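Household chore automation 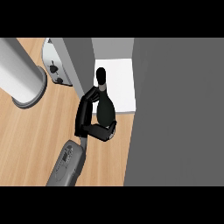

Household chore automation is the use of machines to carry out domestic work such as picking up, washing, folding and putting away. The term usually covers general-purpose machines with at least one arm. Single-task appliances such as dishwashers and floor vacuums are treated separately, although they remain the only automated help found in most homes.

Current state

No machine on general sale can keep a home in order without a person nearby. Research machines can do parts of many chores, including lifting a bottle, opening a drawer or wiping a flat surface. They do these well when the object is rigid, its position is known and there is space around it. Results fall off when objects are soft, clear, wet or stacked together.

Picking up a single item is the best developed of these skills. Carrying it through a room and setting it down in the right place is harder, as the machine must keep its grip, track its own position and judge the height of the surface. Glass adds to the difficulty. A grip that is too light lets a bottle slip, and a bottle set down at an angle can tip after release.

Simulation

Much of the work is done first in computer-rendered rooms. A simulated robot can drop a wine bottle any number of times at no cost, and the room can be reset at once. Walls, cabinets and floors are often drawn in simple form, with detail kept for the objects to be handled. Skills learned this way do not always carry over, and friction and the bending of soft materials are common sources of error.

Trials

The Bekeleck tidying trial used 38 household objects and 200 attempts in a simulated apartment. An attempt counted only if the object was standing in its assigned place at the end, with no human help. Bottles and cans did better than cloth items, and most failures came during placement. A later trial by Husar repeated the task in 3 real kitchens and reported slower work and more stops.

Eneo, a maker of arms for small workshops, has tested similar software for sorting parts into bins. Shop-floor chores are generally considered easier than domestic ones, as the parts are known in advance and the lighting can be fixed.

Measuring progress

There is no agreed test. The Zaidi scale, used by several of the groups above, sets out 4 levels, from a single pick under remote control to a full chore done alone in an unfamiliar home. Published systems are mostly placed at the second level. Critics of the scale note that it ignores speed.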